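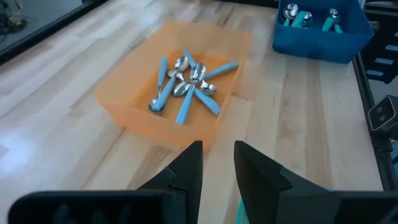 Araba Mahama wrote to us in June that she'd bought three grippers in two years and had yet to see one pick up a spoon the same way twice. She wanted to know if the Jonier two-finger would be any different. Fair question, and we've been putting off a straight answer, so this page now has one.

Jonier Two-Finger Gripper, stepped tips

The Jonier is a plain parallel gripper with black fingers, flat at the tip and notched on the inner edge. It opens, it closes, it doesn't have an app. The wrist camera looks out between the fingers, so you get the tips and whatever they're about to drop in one view.

What we tried it on

Steel spoons with flat plastic handles, jumbled in a shallow bin. Spoons are rude little objects. The bowl is shiny enough to confuse a depth camera and the handle likes to lie under somebody else's handle. We ran 300 picks with the Jonier and 300 with the Brarnton soft-pad gripper, same arm, same controller, same bins.

The Jonier missed 30. The Brarnton missed more than twice that, mostly by grabbing two spoons and looking pleased with itself. On foam blocks and paper cups the Brarnton wins easily, and if that's your work, buy that one and save the money.

Good to know

Weight: 580 grams with fingers fitted
Controllers: Amegashie and Millolia, cable included for either
Fingers: swap with two screws (the screws are small and roll well)
Rated cycles between greasing: 2000

Etornam Tsikata, who ran the tests, would like it noted that glare off the tabletop cost more time than either gripper did. Turn down one overhead light before you start blaming the fingers.

Spare tips ship separately – order them with the gripper, unless you enjoy paying for postage twice. Orders placed on a Sunday go out when we're back at the bench.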